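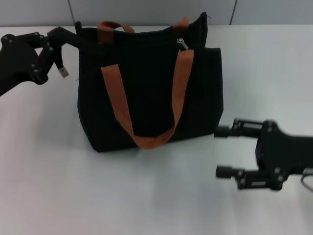

Collet Tote, black with rust-brown webbing handles

Collet Tote
Item 88, Bags and Carriers

The Collet Tote is an open-top carrying bag supplied by Bramico to schools, libraries and public offices. It is intended for the daily transport of papers, books and light equipment between rooms or buildings. The bag has a flat bottom and a boxy body, and may be set down upright on a table or shelf while it is being filled.

Two handles of flat webbing are fitted, one to the front and one to the back. Both may be held in one hand or carried over the shoulder. The front handle may be allowed to hang when the bag is at rest.

Specifications
Height: 40 cm
Body color: black
Handle color: rust brown
Recommended load: 16 lb
Zipper pull: silver metal
Sold: singly or by the carton

Packing and Inspection

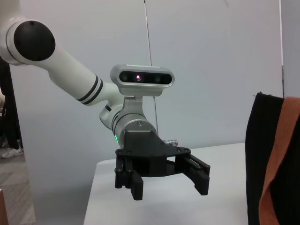

Orders are checked at the Zutow site before they are released. The bag is stood upright, the handles are pulled straight, and the rim is examined for loose ends of thread. Short ends at the seams are a matter of finish and may be trimmed with scissors. They should not be pulled. Customers who carry out their own inspection on receipt are advised to use a white table like the one at Zutow, against which a black bag and any stray fibers are easily seen. Bags with an open seam or a detached handle should be set aside and reported under the item number.

Use and Care

Place heavier items at the bottom and keep them close to the center. Surface dust may be removed with a soft brush. Marks should be treated with a damp cloth and mild soap, after which the bag is to be left to dry in the open air. Machine washing and tumble drying are not recommended. Fold the bag only when it is empty, with both handles laid inside.

Display and Storage

Totes may be stored standing, in a single row, or folded flat in the carton. Where they are placed beside a wall or partition, keep a clear space at the corners, as these take the most wear from passing carts and cartons.
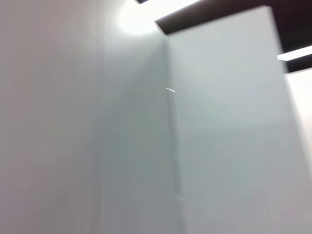 White panel and corner edge, with ceiling lighting

Ordering

The carton quantity is 68 bags. Single bags may be ordered in any number. Institutional customers holding a Burkex account should quote the account number and the delivery address on each order.

Account inquiries: Farzana Jatoi
Returns and inspection reports: Kyu-ri Joo

Page revised 29 Aug 2018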